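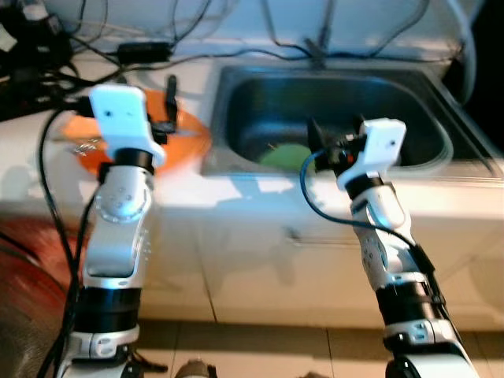 On December 13, 2025, Dougal Urquhart wrote:

Dear all, I've now read the Mowat Charter evaluation twice and I think we should put our name to it before the spring. The finding that matters is on the first page. Of the 764 employees who answered the survey, a clear majority said their manager would be "supportive" or "very supportive" if they asked to change their hours to look after a parent, partner or disabled child. That's men as well as women, which a decade ago I'd never have expected to write. It seems to me the culture has moved and the signatory employers moved it. We have spent years on this list complaining that care is treated as a private matter for wives and daughters. When a group of firms says in public that it isn't, and has figures to go with it, I'd like us to be able to say thank you. Can I have views by the end of the month? If there are no objections I'll write to Lirkorero and say yes.

Dougal

Dougal, all,

You asked for objections, so I'm sorry to be the one. I don't want us to sign, or at least not yet, and I'd rather say why on the list than grumble about it afterwards.

I have no quarrel with the aims. Anyone who has tried to get a Tuesday-to-Thursday week out of a warehouse manager so that they can take their mother to dialysis knows the aims are fine. My trouble is with what the evaluation claims to have found, and with who would be borrowing our name.

Take the figure you quote. The question in the survey was "If you asked to change your working hours in order to care for someone, how supportive do you think your line manager would be?" It's about a request the person hasn't made. Most people like their manager well enough, or like to think they do, and they answer accordingly. I would have answered "supportive" about mine at the building society, right up to the day I asked.

There is a second question, further back in the annex, which asks whether the person has made such a request since the employer signed the Charter. The replies to that one are not broken down at all. We aren't told how many asked, how many got what they asked for, how many got something less, or how many withdrew it after a chat. Somebody has those replies. They were collected in the same survey from the same people, and they would tell us far more than the question that was put on the first page. I wrote to Fekard, who did the work, and had a very polite answer saying the numbers of requests were "too small to report robustly". Fair enough, perhaps. But if the requests are too few to report on, that is itself a finding about how safe people feel in making them, and it deserves a paragraph.

I also can't find out how the 764 were chosen. The report says the survey was "circulated by signatory employers to their staff". Circulated to all of them? By email? A good half of the care workers, cleaners and shop staff I deal with have no work email address, and those are the people with the least say over their hours. There's no response rate, and no mention of how many people could have answered. If the link went out in the head office newsletter, we have a survey of head offices.

Then the men. You say it's men as well as women, and so does the report, and it's the line I expect to see in the press release. What the report shows is that men and women give much the same answer about how supportive a manager would be. It says nothing about whether men are doing any more of the caring. A man who has never needed to ask is quite likely to assume the answer would be yes. The report had a chance to find out, with one plain question about who in the household took the last day off when someone was ill, and it wasn't asked. I suggested that very question when the draft came round in March and was told the survey was already long enough. It has a page and a half about the Charter logo.

On the money side, which hardly gets a mention: the Charter asks employers to "recognise" carers, "signpost" them and "start conversations". I've been through it looking for anything that costs an employer a penny and I can't find it. There's no paid leave, no promise about keeping someone's grade if they drop hours, and nothing on pension contributions, where women in their fifties lose most and notice last. A firm could sign, put the badge on its website, refuse every request it got and still be in good standing, as I read it. If someone can point me to the clause that says otherwise I will happily eat my words.

I know the argument on the other side, and Dougal has made it well in the past. Talk changes first and practice follows. People need to hear that caring is normal before they'll ask for time to do it, and a father who sees another father leave at three is more likely to leave at three. I think there is something in that. I just don't think we have seen it happen here. The signatories in Wundbridge have been talking about carers for two years, and the people who come through our door on advice mornings are, as far as I can tell, the same sort of people with the same sort of letters in their hands. One had a refusal on paper with the Charter badge printed in the footer. I've asked if I may share it with the names blanked out and am waiting to hear.

(Before someone says it: yes, we only see the cases that go wrong. That is a perfectly good point, and it's why I want the breakdown of requests. My drop-in can't answer the question, and neither can theirs.)
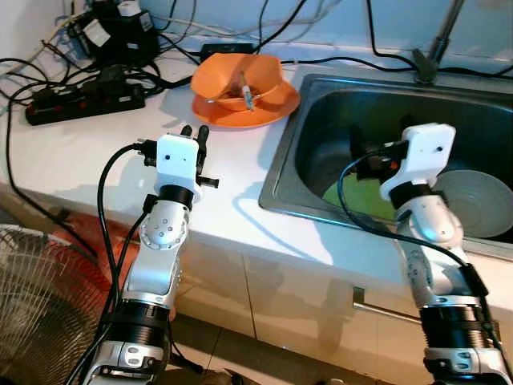 Vol 2, Issue 145

To pick up where the last digest split this message, sorry, it was over the size limit.

The other half of my worry is Lirkorero. They run the Charter, they charge employers for the badge, they commissioned the evaluation and they are now gathering endorsements from groups like ours. None of that is improper and none of it is hidden. But the more employers sign, the better they do, and the report reads like something written by people who knew that. Look at the wording. Where a result is good it "demonstrates". Where it's poor it "highlights an opportunity". The section on shift workers is almost entirely opportunities.

What would our name add? We haven't got much of a budget or many members, but we do have some standing with families who don't trust employers or the council, and that's what they would be getting. They'd be getting it for nothing, too. Once it's on the back page we can't very well turn up at a tribunal next year with somebody whose employer is listed on the front.

I've heard it said, off list, that if we stay outside we lose the chance to influence the next version. Maybe. I would like to know what influence we had on this one. We sent comments on the draft. As far as I can see, one of them was taken up, and it was a spelling mistake.

There's also the question of who the story is about. The report has five short accounts from carers, and they're well told – I was moved by the one about the brother. Every one of them ends with the manager saying yes. The carers are all in permanent jobs, they all have someone else at home to share with, and they all come across as grateful. I don't doubt a word of it. I would only ask where the lone parents are, and the woman who gave up asking and went part time, and the home care worker who looks after other people's mothers all day at one end of town and her own at the other. For a report about changing how we talk about care, it has left out most of the people who do it for a living. Paid care staff get a single mention and it's in a footnote.

So here is what I'd propose, and please pull it about.

We write to Lirkorero, thank them for the invitation and say we aren't in a position to endorse at present.

We ask for the replies on actual requests, in whatever form can be given without pointing to anyone, even if it's only "some were refused".

We ask how the survey was sent out and how many people were sent it.

We ask whether an employer has ever been taken off the list, and what it would take.

If the answers are good, I'll second Dougal's motion myself. I mean that. I have been wrong about this kind of thing before, notably over the respite vouchers, which I said would never be used and which ran out before the summer.

What I don't want is a yes by silence. "If there are no objections" is how we ended up backing the helpline that closed at five. Could we have it as an item at the next meeting, with the annex sent round beforehand as well as the summary? I realise the annex is dull. The tables start after the list of signatories, and the wording of the questions is right at the end, in small type.

One small thing for Dougal. You wrote that the culture has moved and the employers moved it. Even if I gave you the first part, I can't see how the survey gets you to the second. There's no earlier survey to set it against, and no firms outside the Charter to compare with. People may well be kinder about this than they used to be. Their parents are older, for a start, and a lot of managers are now doing the same run to the hospital as their staff. That would be happening in firms that have never heard of Mowat.

I can scan the question pages if anyone wants them and can't open the file. It wouldn't open on my old laptop either. Reply to me directly for that and keep the list for the argument.

Margin notes on the draft letter welcome. I'll put a first version up once I've heard from a few of you, including those who think I'm being a misery about it.

Best wishes,
Secretary, Wundbridge carers' advice group

To change how you receive this list, or to switch from digest to single messages, see the link in your welcome message.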